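I finally did the Bedham stadium tour in January, and it was so much better than I expected (my brother-in-law had sworn it was just a gift shop with seats). Our guide, Marina Fragkou, has followed the club since she was a kid and talked nonstop from the ticket gate to the dugout!

The ground holds 2,000 now, and she showed us the old wooden stand where 200 people used to squeeze in behind the goal. Then came the locker room, with the boots still lined up under the pegs.
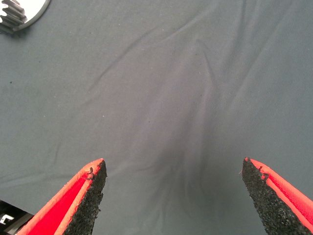

Red, black and plenty of gray cloth.

After that we walked out through the tunnel, and I got goosebumps, I really did. Loukia Drakos from the youth team was taking corners at the far end and waved us over to the touchline. I got one shot at the empty net and hit the post. The tour leaves at 11 a.m., and parking is behind the Lusgate end.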